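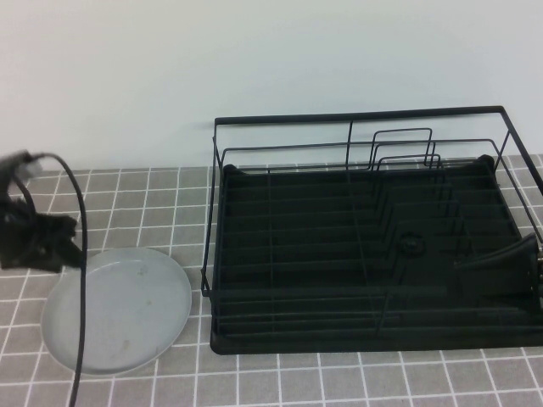 The Davport grout pen costs less than a takeaway and covers more than I thought it would. One pen did the kitchen worktop and half the splashback. The nib frays on rough joints, so press lightly. Leave it 30 minutes before wiping the tiles.

We use cookies to improve your visit. Accept | Manage

Two coats looked better than one. The cap is poor and cracked in December.

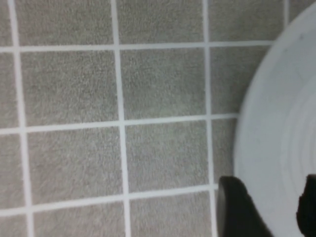
A reader in Murunora writes that hers went yellow behind the hob, and she has gone back to Pyo.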